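The Refreshment Table, Reconsidered

At the Figueroa reading rooms in Pliltimholm, the afternoon refreshment table was for many years an afterthought. Boxes were opened where they landed, and guests at the far end of the line often found only crumbs. A revised approach, introduced under hospitality manager Noemi Cattaneo, has given the table a settled order that other institutions have begun to adopt.

The principle is one of grouping by container. Small packaged goods, such as rice crackers, are kept together in a rectangular tray, where a guest may take one without disturbing the rest. Sandwiches are given a round wicker basket of their own. Yogurts and chocolate bars go on a clear stepped stand, so that labels at the back remain legible from the front.

"Height does much of the work," Ms. Cattaneo explains. "On a flat table the front row hides everything else."

The stand is set at an angle to the table edge, a practice borrowed from the Casden tea service. It allows guests to approach from two sides and shortens the line considerably. For a gathering of 40, the staff prepare 61 sandwiches, cut into triangles, and set them out in two stages – the second is brought from the kitchen only when the first basket is nearly empty.

Wicker was chosen over metal chiefly for its quietness during lectures. The baskets are lined when sandwiches are served unwrapped, and are brushed out and aired at the end of each day. Patricio Llorente, who oversees purchasing, reports that 18 baskets are now in regular use.

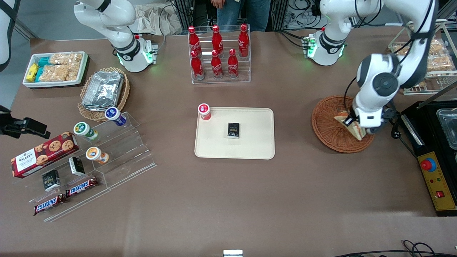 The same arrangement will be used for the autumn lecture series, which opens in September. Hot drinks will be served from a separate table near the entrance.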